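Brerus two-finger gripper kit, reviewed on a home-built arm

Filed under: Grippers and end tools
Used for: folding and sorting clothes, shared workshop build
Price paid: see the note on cost below

Background to the build

The arm is a six-joint design cut and assembled at our shared workshop over one winter, with printed links, belt reduction on the first three joints and small geared servos on the wrist. It carries a little under a kilogram at full stretch. The controller is a Haltona board, second revision, running its stock firmware with the acceleration limits turned down. I mention this at the start as most complaints I have read about the Brerus kit seem to come from people fitting it to much stiffer arms than mine, where a clumsy approach does more damage.

The job is clothing. The arm picks a garment off a heap, lays it out, finds an edge and makes a first fold. It does the first two reasonably well, the third on a good day, and the fourth seldom enough that I will leave it out of this review. Before the Brerus I used a home-made parallel jaw with rubber pads, which was fine for blocks and poor for cloth.

What comes in the kit

The base kit has the gripper body, one servo, two fingers, a wrist plate, a cable and a bag of fixings. The small camera bracket is a separate item, as is the camera. My fixings bag was one M3 screw short. The wrist plate is drilled for two common hole patterns, neither of which matched my wrist, so I made an adapter from 6 mm aluminium sheet. An afternoon's work, most of it marking out.

The instructions are a folded sheet with exploded drawings. They are accurate apart from step four, which shows the servo horn rotated by one spline from where it needs to be. Fit it as drawn and the fingers will not close fully. If yours stop a couple of millimetres apart, take the horn off and move it round by one tooth before you touch anything in the software.

Assembly and wiring

Assembly took me an evening. The linkage pins are a press fit and want a small vice; tapping them in with a hammer will mark the body. Use thread lock on the finger screws. I did not, and the left finger worked loose within a fortnight.

The supplied cable is 300 mm long and too short for any arm with the controller at the base. I extended it with silicone-covered wire and a crimped plug. The servo bus is happy with the extra length. The camera lead is less forgiving, and I had dropped connections until I replaced it with a shorter, better screened one and moved the USB hub up on to the forearm.

Leave slack at the wrist. My first routing allowed full travel in one direction and pulled the plug out in the other.

Fingers

The fingers are tapered, with a cutout along part of their length. The taper matters more than anything else in the kit. A blunt finger pushes cloth along in front of it, whereas a narrow one can be set down beside a fold and closed on it. On a cotton work shirt the Brerus fingers gather a ridge of cloth and lift it at the first attempt most of the time. On a fleece they nearly always manage it. On thin polyester lining they slide off, and I have found no combination of speed and force that cures this.

Wear is modest. After 2,497 logged closes the inner faces are polished at the tips and otherwise unchanged. I keep the log for my own maintenance and have not tried to sort those closes into successes and failures by hand.

Two faults. The tip edges are sharper than they should be when new, and left a pulled thread in a tea towel. A minute with fine wet-and-dry paper sorted that out. Secondly, the fingers do not meet perfectly parallel. Mine touch at the tip first, with a visible gap further back. For cloth this is arguably helpful. For thin rigid parts it would be a nuisance.

Force and control

Closing force is set by limiting servo current, on a scale from 0 to 100. The scale is not linear. Below 16 the linkage friction wins and the fingers do not move. From there up to the middle of the range the force climbs gently, and beyond it climbs steeply. I settled on 42 for shirts and jackets, a little more for towels. These values will differ with your supply voltage, so treat them as a starting point.

There is no force sensor. The servo reports its load, which is noisy but usable. I take a running average over a short window and treat a rise above a set level, with the fingers not yet fully closed, as cloth held. It gives false positives if the linkage is dry. A smear of silicone grease on the pins every month or so keeps it honest.

Position repeatability at the fingertips is better than my arm can make use of, so I cannot say much about it.

Camera bracket

The bracket holds a small board camera on the wrist, angled along the fingers. It is a simple bent part with two slots and it holds its setting once tightened. Buy it with the kit. Planning a grasp from a fixed overhead camera means the arm itself blocks the view at exactly the point where you want to see the cloth.

The view at close range takes some getting used to. With the wrist low over a garment there is nothing but fabric in shot, and the software has to work from stitching, overlaps and shadow. Large features such as collars are of little use at that distance. On plain, dark cloth the best cue I have found is the shadow under an overlapping edge, such as a placket. It survives poor lighting better than the stitching does, and it marks the place where one layer can be picked up separately from the next. Seams come second. Wrinkles mislead the edge finder more than anything else, and I now discard any candidate line without a dark side to it.

Fingertips showing at the bottom of the picture are useful as a check. I store their position with the gripper open and compare it at start-up. If it has shifted, the bracket has been knocked.

Lighting is left to the user. I tried a ring light and gave up on it, as it flattened the very shadows I was relying on. A single dim lamp to one side works better, with the camera exposure fixed. Automatic exposure hunts badly over dark cloth. 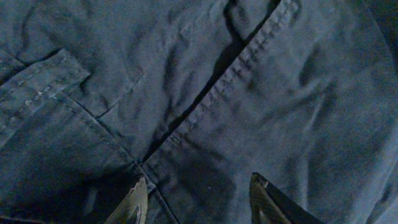

Software

Brerus supply a small Python library and a desktop tool for setting servo limits. The library is short, readable and adequate. The desktop tool would not find my adapter until I changed the port name by hand in its settings file. Neither includes anything for vision. I use Sonley for the image side, with my own edge filter in front of it, and pass a grasp point and angle to the arm as plain text over a socket. It is crude but easy to debug at ten at night.

The library's calibration routine drives the fingers hard against each other to find zero. Run it with the force limit set low. The default is too high for a printed linkage, and I would like to see it changed.

Compared with the alternative

The other kit I considered was the Mahmoud parallel gripper, which another bench in the workshop has. It is heavier, its jaws stay parallel through the whole stroke and it is plainly the better tool for boxes, tubes and machined parts. Fitted to my arm for a weekend, it used up too much of the payload and its wide jaws rode over folds without catching them. It also has no sensible place for a wrist camera. Owners of a stiffer arm with mixed work to do should look at it first.

Cost

The base kit was a fair price for what it is. Add the bracket, the camera, a decent lead, wire and metal for an adapter, and the total was nearly half as much again. Spare fingers are sold in pairs only. I bought one set in October and have not yet needed them.

Summary of findings

Good: finger shape, low weight, camera bracket, readable library.
Poor: cable length, sheet drawing at step four, sharp tips when new, calibration default.
Not tested: wet cloth, leather, anything above 400 g in the fingers.

Recommended for cloth handling on a light arm, provided you can make your own wrist adapter. I would buy it again for this job. The adapter drawing is in the workshop's shared folder, with the hole spacing for both wrist patterns; check the thickness against your own screws before cutting, as the supplied ones only just reach through 6 mm.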